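Zamel – household wiring fault notes

This is the data card for Zamel, a small set of written fault reports from home electrical call-outs. It holds 775 reports, one per visit, typed up from the job sheets of electricians working in and near Siltthorpe. The reports cover tripping breakers, dead outlets, flickering lights and warm switch plates.

Files

reports.csv has one row per visit. codes.csv explains the fault codes. Last updated March 6, 2019. 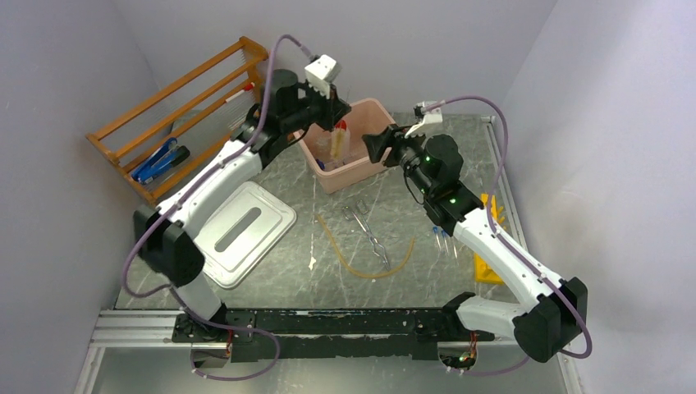 Can one report carry more than one fault code?

Up to 3 codes are allowed per report, with the main fault listed first. If the electrician wrote down more than that, the rest went into the notes column as plain text.

Columns

visit_id – a number with no meaning outside this set
room – kitchen, bath, bedroom, garage, outside, other
symptom – what the customer said on the phone
fault_code – what the electrician found
notes – free text, lightly cleaned for spelling

How the codes were assigned

Minttu Huttunen and Kristof Timmermans each coded the full set on their own. They disagreed on 102 reports, and Raili Turunen made the final call on those. Most of the disagreements were between "loose neutral" and "loose terminal", and the job sheets were often too short to tell. 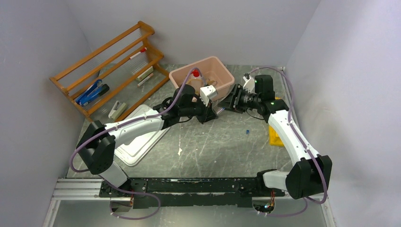 We kept both codes in the list anyway. Merging them is easy if you don't need the split – see the group column in codes.csv.

Known problems

The room field is blank in 78 rows. Visits in February are over-represented. Repeat visits to the same address can't be linked, as all addresses were removed before coding. Symptoms are in the customer's own words, so "fuse" often means a breaker.

Don't use the set to diagnose a live fault.

Contact

Send corrections to Santeri Karppinen with the visit_id and the column name.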